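Kitchen Sorting and Plastic Bottles: Frequently Asked Questions
Numau Household Collection Service

Applies to single homes and apartment buildings in Numau and Nollent. For shared yards in Flotard, see the separate sheet on bulk containers.

Which bottles go in with the plastics?

Clear and colored drink bottles, milk jugs, cooking oil bottles, dish soap and detergent bottles, shampoo bottles. Size does not matter as long as the item is longer than a finger. Loose items smaller than that fall through the screens at the Dijkstra sorting line and end up with the glass fines.

Bottles that held motor oil, paint thinner, pesticide or pool chemicals are not accepted in the household plastics at any time, rinsed or unrinsed. Take them to the counter at the Nollent depot.

Do I need to take the label off?

No. Paper and plastic labels, including full shrink sleeves, are removed at the plant in a hot wash. If a sleeve comes off easily at the perforation, you can pull it and put it in with film plastics. Leaving it on is not treated as contamination. The same applies to the small printed scraps and glue strips that stay behind when a label tears.

Cap on or cap off?

Cap on, for bottles that have been emptied and squeezed. A loose cap is too small to sort by itself. On tethered caps, close the cap and leave the tether alone. Pumps and trigger sprayers are different: unscrew them and put them in the residual waste. They contain a metal spring and, in some models, a glass ball.

How clean is clean?

Empty and free of anything that runs. For water, no rinse. For juice, milk and soft drinks, one rinse with cold water is enough; used dishwater works. For cooking oil, stand the bottle upside down over a jar until it stops dripping — overnight if necessary — and skip the rinse. Oil washed down the sink causes more trouble in the building drains than a film of oil causes in the bale.

Should I flatten bottles?

Yes, if they are thin-walled. Squeeze the air out lengthwise or twist the lower half, then close the cap so the bottle does not refill. A 700 ml bottle takes up less than half its original space this way. Do not cut bottles open, and do not flatten them into a disk by stamping on the base. The optical sorter reads a flat disk as paper.

Thick-walled detergent bottles can go in as they are.

What kind of bin should I use indoors?

Any rigid container with a smooth interior. We do not issue indoor bins. The following points come up most often in calls:

Shape. Round bins are easier to wipe out than square ones and hold their liners better, but they waste the corner of a cabinet. Outside the cabinet, at the end of a counter or beside a table, round is usually the better choice.

Rim. A thick rolled rim keeps a liner from slipping. If your liner slides down anyway, the bag is too large for the bin; knot the slack on one side.

Color. Indoor bins do not have to match the color code of the curbside carts. Many households buy one light bin and one dark one and leave it at that.

Lid. Optional for plastics. Recommended for food scraps.

Does the plastics bin need a liner?

Not if the bottles have been drained. Unlined bins should be rinsed at each emptying and left to dry with the opening down. If you do use a liner, empty its contents loose into the cart and reuse the bag. Tied bags are pulled off the belt by hand and their contents are not recovered.

Where in the kitchen should the bin stand?

Away from the stove. Thin plastic softens well below the temperature of a pan, and a bin standing within arm's reach of a burner will sooner or later catch fat. A minimum of 900 mm between the nearest burner and the edge of the bin is a sensible rule.

Keep hanging textiles clear of the opening. Tablecloths, table covers and curtains that reach down beside a bin pick up drips from bottles going in. Fold the overhang under or clip it, or move the bin to the short side of the table. Printed covers hide small stains well, so check them at laundry time.

Can I put bottles in neck first?

Either direction is fine. Neck first has two small advantages: the bottles nest more tightly in a round bin, and anything left inside an open bottle drains out at once, where you can see it. With an unlined bin that means slightly more rinsing. If drips are a recurring problem, drain the bottles at the sink beforehand.

How often is the plastics cart emptied?

Every second Wednesday in Numau, weekly in the center of Nollent. Carts should be at the curb by 6 a.m. From October on, the trucks in Nollent start with the hill streets.

What happens if my cart is rejected?

A tag is left on the handle with a code. The code you are most likely to see is 3, food or liquid present. Remove the item, keep the tag on, and put the cart out on the next regular date. There is no fee for a first tag. Code 794 is not a contamination code; it means the chip on the cart could not be read, and we will replace it without a call from you.

Are deposit bottles handled separately?

Yes. Bottles with a deposit mark should go back to a store, uncrushed and with the label still readable. The return machines in Flotard and Nollent reject crumpled bottles. A deposit bottle that is already crushed can go in the plastics cart, but the deposit is lost.

My kitchen has room for only one bin. What do you suggest?

Use the one bin for residual waste and hang a bag for bottles on the inside of a door. Alternatively, use the bin for bottles and keep residual waste in a lidded pail under the sink.
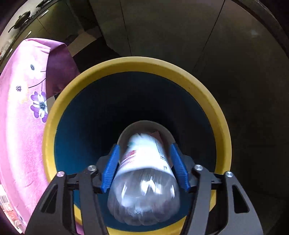

The second arrangement suits households that buy a lot of bottled drinks. The pail fills slowly in that case, but it should still be emptied twice a week in summer. Paper can go in a flat box on top of a cabinet or in the hallway; it needs no bin of its own.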